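Nunden Closet Set: small clothes, hangers and a tabletop rack

Welcome! Nunden is a collection of short recordings about one very ordinary chore, getting clothes off a table and onto hangers. If you care about fabric, folds, collars that flop the wrong way or shirts that slide off one shoulder, I think you'll have fun in here.

What's in the set

There are 200 recordings in the current release. Each one covers a single round of tidying: some clothes on the table, a rack behind them, hangers, and a bin off to one side. The garments change from round to round, and so does the order in which they get put away. Felista Minja picked most of the clothes, and she went hunting for variety (thin jersey, stiff cotton, stretched-out necklines, loud prints) with real dedication.

Folder layout

rounds/ has one folder per recording
garments/ has a text file for each piece of clothing, with fabric, size and color
notes/ has the free-form comments we typed at the end of each round
splits/ has the train and test lists

The garments

Plain T-shirts make up the biggest group, and they're harder than they sound! A gray tee that has been dropped in a heap has no obvious top or bottom, and finding the neck hole is half the work. Patterned pieces are a bit kinder, as the print gives you something to follow from shoulder to hem. Black and white prints were Flynn Bright's favorite and he kept sneaking more of them in.

The rack is pale natural wood and sits toward the back of the table, against a lavender wall. Hangers are white plastic or thin pink and light blue wire. We liked how clearly dark prints read against the white tabletop, so we kept that setup for the whole release.
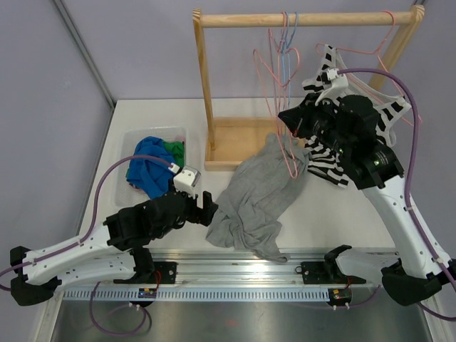 Labels

Every round has a start label and an end label, plus a line for each garment with one of 3 values:

hung: on a hanger, hanger on the rail
partial: on a hanger but off one shoulder, or the hanger is not on the rail
table: still on the tabletop

Kristine Castillo wrote the labels and Ariel Javier checked them. Where they disagreed, the notes file has both opinions, and some of those threads are great reading (round 117 has a long one about whether a sleeve counts as "on").

Known issues

In 20 of the rounds the garment file gives the wrong size. The color and fabric are fine. A fix is coming in March.
Gray clothes are overrepresented. Sorry, we own a lot of gray clothes.
There are no pants or skirts yet. Clip hangers are on the wish list!

Using it

Free for research and teaching. Please credit the Nunden Closet Set and link back to this page if you publish something. Questions, corrections and garment suggestions go to Precious Sebastian through the issue tracker, and we'd love to hear what you make with it.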